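Speaker notes – Legibility of wayfinding color, Fenwood station concourse
Slot: 16 minutes plus questions. Handout has the tables.

Opening
Start with the complaint log, before the method. Passengers at Fenwood kept missing the turn for the east platforms. The signs were large enough. Two of the route colors were hard to tell apart under the concourse lamps.

Slide 2 – Lamps
Old lamps were warm and had a weak red output. Dark red and brown moved close together. Explain color rendering in one sentence and go on. Anyone who wants the curves can see Aliki Kouris afterward.

Slide 3 – Test setup
Two sign sets, old and revised. Viewing distance 30 meters. Light level held at 500 lux for both. Each viewer named the route color out loud and we logged the answer and the delay. Say clearly that delay was timed by hand – someone will ask.

Slide 4 – Results
Let them read the chart. The old set had 29 wrong answers, nearly all red for brown. The revised set had 16, and most of those came from one sign with glare on it. Do not call this a halving.

Slide 5 – What changed
Brown dropped. Route letter added inside every color patch. Matte film from Sternano on all panels. Ha-rang Song handled the film order, so pass supply questions to her.

Slide 6 – Limits
One station, one lamp type. Color-blind viewers were too few to report separately. The Parsons site has daylight from one side and should not be assumed to behave the same way.

Slide 7 – Short palette
Four hues that most people can name without a key. Pause on the picture, then take questions. If time is short, skip slide 6 and come straight to it. 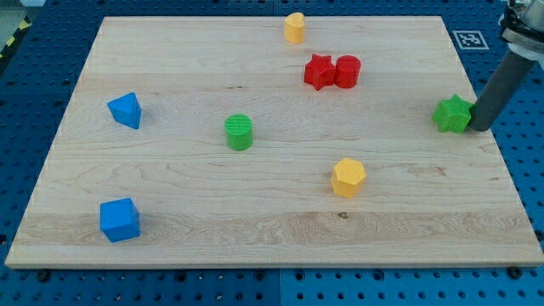

Slide 7. Blue, yellow, red and green blocks on pale maple.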